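Zarari 20 Cricket Bat Oil Kit: Review After One Season

We use cookies to remember your settings and count visits. By continuing to read you accept this. Manage preferences.

The Zarari 20 is a bat care kit for natural-faced English willow. It contains a 100 ml bottle of raw linseed oil, two grades of sandpaper, a roll of fiberglass edge tape, a cotton applicator and a two-piece knocking-in mallet. I bought mine in April and used it on two bats: a new Kukby short handle weighing 1170 grams, and an older Flandora that had already lost its toe guard.

Oil. The oil is thin and goes on evenly. Three light coats were enough for the Kukby, with a day flat between coats, face up. The applicator holds too much at first and needs to be pressed out on a rag, or oil will run toward the splice. The printed instructions say to oil the back of the blade as well. I did the face, edges and toe only and would do the same again.

Mallet. The head is hard maple on a screw-in handle, 328 grams on my kitchen scale. That is light for the job. Knocking in the Kukby took a little over six hours spread across two weeks, and the handle worked loose at the thread several times. A turn of plumber's tape fixed it. The head has kept its shape and left no flat spots on the face. The rounded end is the right radius for the edges, and this is the best part of the kit.

Tape. Adequate. It sticks well on a clean edge and poorly on one oiled within the past two days. The roll covers two bats with a short piece left over. Finn Harms, who opens for our second team, put the same tape on a bat he had oiled the night before, and it lifted along the whole outside edge by tea.

Sandpaper. The coarse sheet is too coarse. Use the fine one.

The Kukby has since faced 524 balls in nets and matches. There is some surface cracking low on the face and one small dent near the toe, both normal. The Flandora was past saving at the toe and I can't hold the kit responsible for that.

Compared with the Ó Súilleabháin kit, which Dörte Harms lent me for a weekend, the Zarari has better oil and a worse mallet handle. The Ó Súilleabháin kit also includes a clear face sheet. If you plan to fit one, buy that kit, or buy the sheet separately and budget for it.

Rating: 3.5 out of 5. Good value for one new bat a year. Clubs should buy the oil in a larger container and get a one-piece mallet. 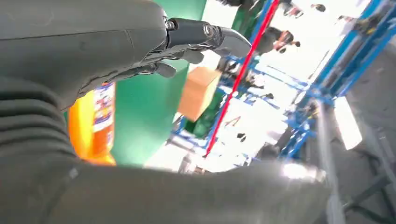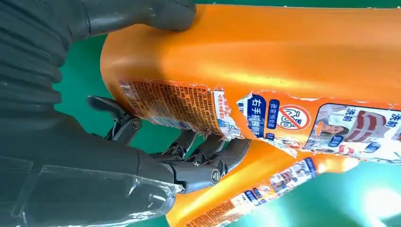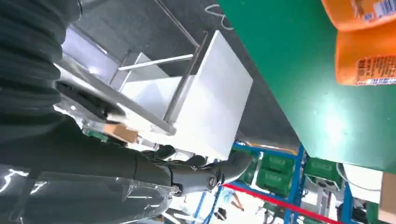 Can the oil be used on a bat that already has a clear face sheet?

Only on the parts the sheet leaves bare, mainly the toe and the exposed edges. Oil can't get through the sheet, and it weakens the adhesive if it creeps under the border, so stop a finger's width short.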